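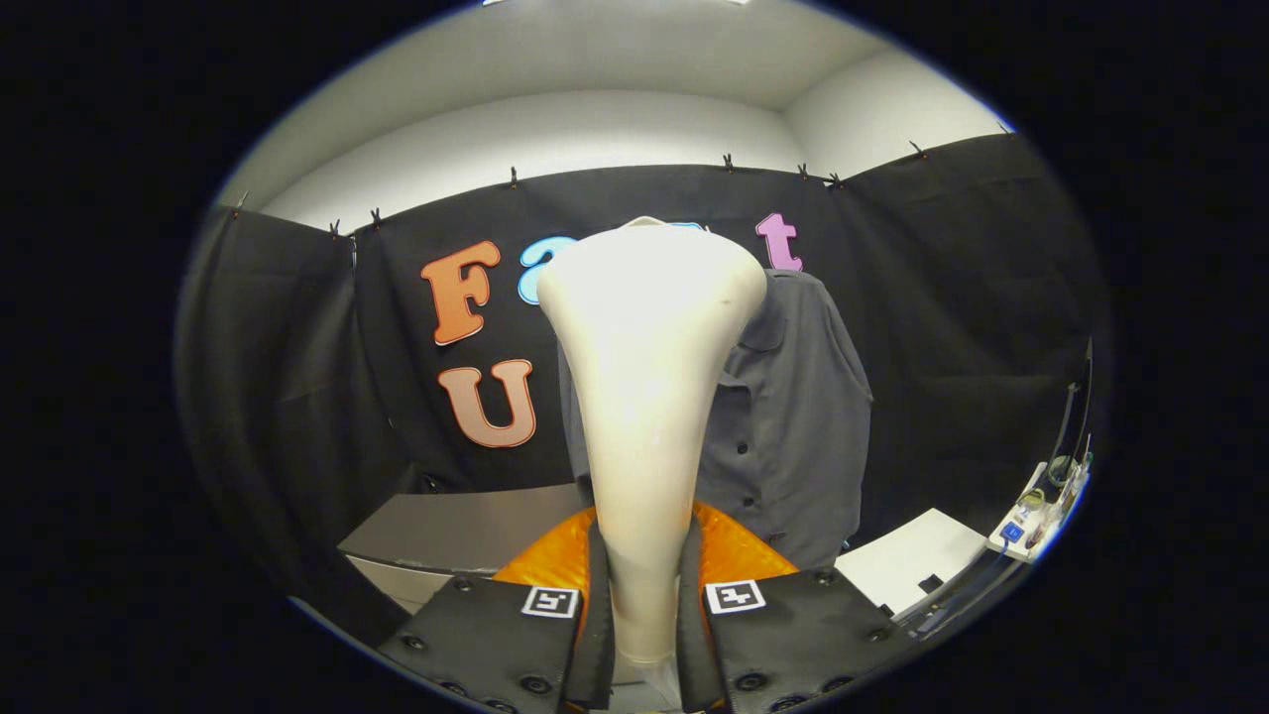 Backdrop work for the Campos open day began on Friday in the side room, with Beatriz Marinho on fabric and Ramiro Toledo on lettering. The cloth is a plain black curtain, chosen because it does not throw light back at the lens. It hangs from small dark clips along the top edge, and the letters are fixed straight to it. They are cut-outs in a rounded, bubbly face: the F runs from darker orange to a lighter peach, with a light blue a next to it and a pink-violet t further along. The folds were left in at the sides, as pressing them flat pulled the top seam out of line.

Notes for anyone reusing the set:

Curtain – stored rolled, shelf 2. Do not fold.

Letters – kept flat in the Dokden box with tissue between them. Pale colours mark easily, so handle them by the edges.

Spare card – 63 sheets left, mixed colours. Orders go through Fitriani Goh.

Clips – same drawer as the tape. Close them fully before the cloth takes any weight.

The set stays up until the end of August. Bookings for the room are with Gonzalo Miranda, extension 244.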